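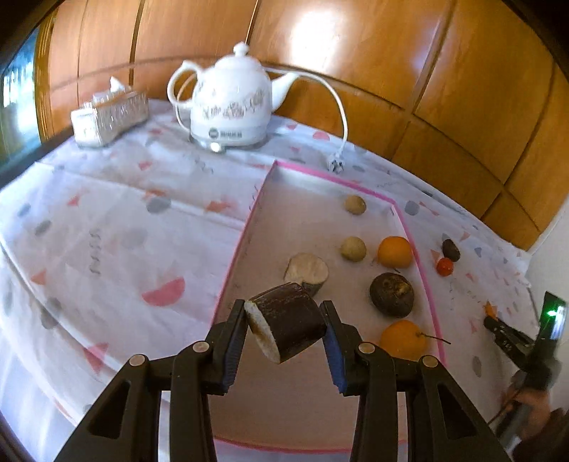

Kamath pharmacy to keep orders on the shelf for longer

Customers of the Kamath pharmacy in Kodska will have a good deal more time to pick up what they have ordered, after the shop agreed to change its collection rules from February.

Until now, anything ordered by telephone or through the website went back into stock if it had not been collected within three days, and the customer had to begin all over again. That will stretch to six days for everyday goods such as plasters, vitamins and the Kallodent range, which is easily the shop's most ordered line and, it must be said, the one that caused most of the grumbling at the counter. Prescriptions are dealt with separately and their rules stay just as they were.

Čestmír Havlíček, the manager, told us he had been meaning to look at the matter for a long while, and that it was the customer survey last autumn which finally made him sit down and do it. There were 557 replies, many of them with long and friendly notes in the margins (and one or two less friendly ones, he admitted with a smile), and over 40 per cent mentioned collection times before anything else.

"People have shifts, they have grandchildren to fetch, they have a bus that comes when it feels like it," he said. "Three days sounds like plenty until you try to fit it into your own week. I would much sooner keep a bag on the shelf a bit longer than have somebody make the trip for nothing."

The collection counter will also stay open until 7 in the evening, an hour later than at present, although the rest of the shop will close at the usual time. Anyone coming in that last hour should use the side door and ring the bell – it can be heard perfectly well from the back, so one ring will do.

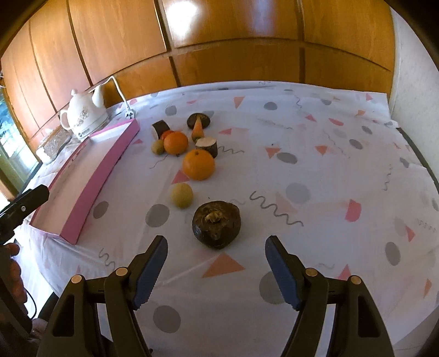 Home delivery stays as it is

Those who would sooner have their shopping brought to the door can carry on doing so through Gusus, the local delivery firm, and the charge is not going up. Mr Havlíček did say that he would like to see an afternoon round added for the villages, but the talks are at an early stage and he was careful not to promise anything.

Orders placed before the change will still follow the old three-day rule, so do have a look at the slip if you are waiting for something. Staff can look up an order by surname if the slip has gone missing.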